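Robotics | Local Business | Open House

Graltwood opens its Stonley workshop to visitors for robot training day

October 2026

Graltwood, the automation company based in Stonley, opened its workshop to the public for the first time this month. Visitors were shown how the company gathers the hand movements it uses to train robots for soft, awkward objects such as clothes, towels and toys.

The company moved into the former Miettinen furniture warehouse in April and has kept the doors mostly closed. The open house ran from mid-morning to early evening, with groups taken through in turn. Graltwood says 389 people signed up ahead of time, more than it had room for, and a second day is being planned for those who missed out.

Most of the tour took place in the recording room, a carpeted space with dark curtains where staff carry out household tasks at a table. They do the work with a gripper in each hand. The grippers have jaws much like the ones on the company's robot arms, and the movements recorded from them are later used to teach the robots to do the same jobs.

Chun-yin Cheng, who runs the recording program, led the tours and answered questions between demonstrations. She told visitors that hard objects such as cups and boxes were the easier part of the work.

"A cup is the same shape when you put it down as when you picked it up," Cheng said. "With a cloth or a stuffed animal, the shape changes every time you touch it. The robot has to see a lot of versions of that before it does anything sensible."

The task on show for most of the day was dressing and wrapping soft toys. Staff worked with a cloth and a toy laid on the table, using only the grippers. Cheng said each person is allowed to solve the task in their own way, and that the company wants the slow and clumsy attempts on record along with the smooth ones.
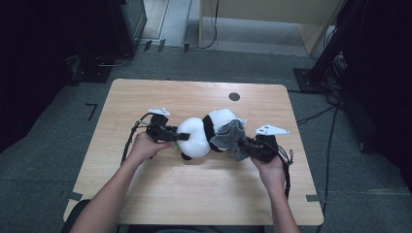

A stuffed panda and a gray cloth on the table in the recording room, handled with a gripper in each hand. Photo: Graltwood

Each round of a task is saved as a separate recording. Graltwood's library of soft toy tasks now holds 4000 recordings, and a further 2000 cover folding and sorting laundry. Cheng said a recording is thrown out if the person stops halfway or if the equipment loses track of a gripper, but not if the cloth ends up crooked.

Visitors could try the grippers themselves at the end of the tour. The line for this was the longest of the day, and the company added an extra half hour to get through it. Several people found that picking up a cloth was easy enough and letting go of it in the right place was not. Younger visitors were given a beanbag to move from one tray to another and had less trouble than their parents.

In the next room, a robot arm repeated one of the laundry tasks on a loop, picking up hand towels from a pile and laying them flat. It dropped two towels during one of the afternoon tours and went back for one of them. Cheng said the arm was running the same software the company uses in testing and had not been set up specially for the day – visitors were seeing it on an ordinary shift.

Questions from the groups were mostly about jobs and about when such a robot might be for sale. Graltwood does not sell to households and has no plans to do so soon. Its first customer is Fasness, a linen service that supplies hotels and care homes, and a trial there is due to begin next year. The robots will handle sorting at the start of the line, while pressing and packing will stay with the current staff.

One visitor asked whether the people doing the recordings were teaching themselves out of work. Cheng said the company expected to need more of them as the list of tasks grows, and that it is hiring for the recording room now. No technical background is required. New staff spend their first week on simple objects before moving on to cloth, and shifts are kept short, as holding the grippers is tiring on the wrists.

There were also questions about privacy. Graltwood said its recordings are made only on its own premises and by paid staff. Nothing was recorded while visitors were trying the equipment, and the company had put up a notice at the entrance saying so.

The building has space for more recording tables, and the company wants to fill part of it over the winter. A kitchen corner with a sink and drawers is next on the list. Work on the plumbing has been held up by the age of the pipes, which date from the warehouse's early years.

Graltwood has not set a date for the second open house. Places will be limited to 300, and people who were on the waiting list for the first one will be contacted before sign-up opens to everyone else. Entry is free. Children under 12 must come with an adult, and the parking lot on the north side of the building will be open to visitors.

Get local business news in your inbox. Sign up for our weekly newsletter. You can unsubscribe at any time.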